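Trivets: Frequently Asked Questions

Munbridge Table Goods, last updated Jan 15, 2026

These are the questions that come in most often about the round woven trivets, with the answers we give when we've had our coffee. If yours isn't covered, write to Skye Dunbar, who answers the mail, or to Hadi Majali, who reads it and forwards it to Skye.

What is a trivet, exactly?

A thing that goes between a hot pot and a table you like. If you don't like your table, you may not need one.

How is it different from a coaster?

Size and ambition. A coaster is for a glass. You can put a glass on a trivet and it will look a little lost, but no harm will come to it. Please don't try it the other way around with a Dutch oven. We have had that email.

What are the flowers made of?

Short rounded sticks, interlocked so that six petals sit around each center. The Chisholm and the Dromden are put together the same way. The Chisholm is the one with the green flower in the middle and pink ones around it on a pale background. The Dromden is plain, for people who find pink flowers a bit much at breakfast.

Will the underside scratch a polished table?

Set it down flat and it won't. Drag it across the table with eight pounds of chili on top and we make no promises, mostly on account of whatever crumbs have gotten underneath. Lift, wipe, put it back. If your table has a high shine, wipe the bottom of the trivet too. Everybody forgets the bottom.

How many do I need?

Count the hot dishes you put out on a normal night, then add one for the dish you forgot was in the oven. For most homes that comes to three. We sell them singly and in threes, and the set of three costs less than three singles, a fact that people regularly discover one day after ordering three singles. Write to Skye. She'll fix it.

How should I arrange them on the table?

However you can reach them. One in the middle and the others off to the sides works for family-style meals. You do not need to line up the flowers. Some customers line up the flowers. We have received diagrams.
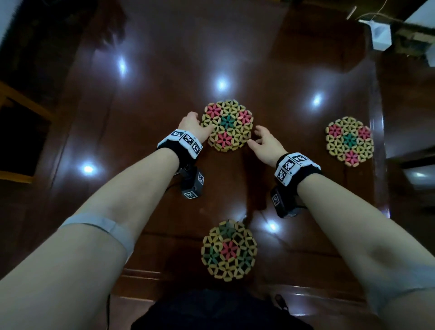 Three round trivets on a dark tabletop, with the middle one getting the attention.

Why don't the flowers match from one trivet to the next?

The pattern repeats, but your trivets will rarely end up facing the same way once they're on the table. Give one a turn before you decide it's defective. This resolves most of the complaints in this category, and the remaining customers tend to write back at length.

Can it go in the dishwasher?

No.

Not even on the top rack?

Still no. Use a damp cloth and a drop of dish soap, then stand it on its edge to dry. For the dark little holes at the flower centers, a dry pastry brush or an old toothbrush does the job. Rice is the usual culprit. Do it while the rice is fresh, or you'll be picking at it with a toothpick in front of company.

Can I put it in the oven, under the pan, to save time?

We admire the thinking. No. The trivet waits on the table and the pan comes to it. It isn't meant for the stovetop either, including a stovetop that you are pretty sure is off.

How big is it, and will my pot fit?

The Dromden weighs 330 grams, and the Chisholm is close enough that your arm won't know the difference. As for the pot, measure the bottom of it, since that's the part that touches. A pot that hangs over the edge a little is fine. A roasting pan wants two trivets side by side — use the same model under both ends, or the pan may rock.

Mine smells like garlic. Is that normal?

It is if you cook with garlic. Leave it somewhere airy overnight. Hadi recommends a windowsill. Don't spray it with anything scented, or you will own a trivet that smells like garlic and lavender.

Can I hang it on the wall?

Yes, and plenty of people do. A small nail through one of the gaps near the rim will hold it. It will then be on the wall when you need it, and you'll be standing there with a hot casserole, looking at it.

Are you out of stock or just slow?

In August it was both. We ordered 1000 for the Prosness shop, 972 arrived, and the missing ones have yet to send a postcard. Things are back to normal now. If the order page says in stock, it's on the shelf and ships within 2 business days.

What if I don't like it?

Send it back unused and we'll refund it. If it has a ring of tomato sauce on it, we'll consider it yours.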